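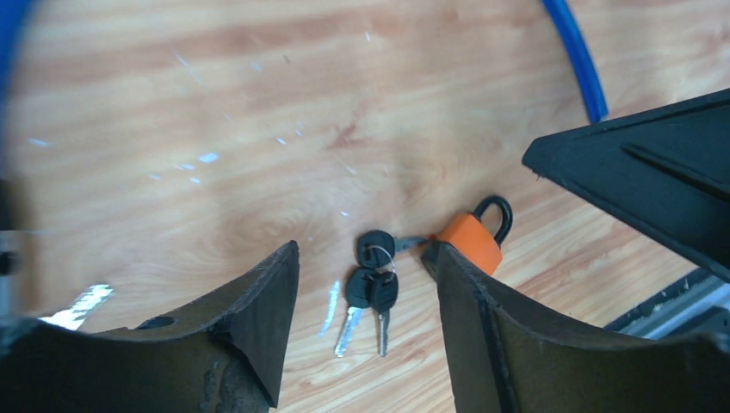 Locks and Keys for Beginners
Handout 3: The padlock and the bunch of keys
Tutor: Benedicta Acheampong

Welcome back! Last week was all theory, so tonight we get our hands on some metal. I love this session – a padlock is a whole lesson in one small lump, and by nine o'clock you'll be looking at your own front door key quite differently.

Words we'll use
Body: the block that holds the works.
Shackle: the U-shaped bar. One leg (the heel) stays in the body, the other (the toe) lifts free.
Head, or bow: the part of the key you hold. Plastic heads are kinder to cold fingers.
Blade: the part that goes in.
Cuts: the dips along the blade. Their depths do the real work.

How a pin tumbler padlock opens
Inside the body is a plug that wants to turn. A row of little sprung pins stops it. Each pin is split in two, and the right key lifts every split to exactly the same line, the shear line. Then the plug turns, the latch slides back and up pops the shackle. One cut out of place and nothing moves. Isn't that lovely? People have been using versions of this idea since ancient Egypt!

Exercise 1: sorting a bunch
Work in pairs. Keys with matching black heads are a nuisance, so start from the blades.
Lay the bunch flat and fan the keys out on their ring.
Compare length first, then width, then the cuts.
Decide which key you'd try first and write down why, before you touch the lock.
Now try it. Never force a key – if it binds, take it out and look again.

Exercise 2: drawing the cuts
Pick one key and draw its blade at twice life size. Swap drawings with another pair and see if they can find your key from the drawing alone. Graham Yeoman's table managed it in 13 seconds in December, so there's your target.

Looking after a padlock
A puff of dry graphite in the keyway does nicely. Go easy on thick oil, it gathers grit. Outdoor locks like to hang with the keyway facing down.

For next week
Bring one old key that you can't match to anything. Catherine MacAulay has the spare drawing paper if you run out.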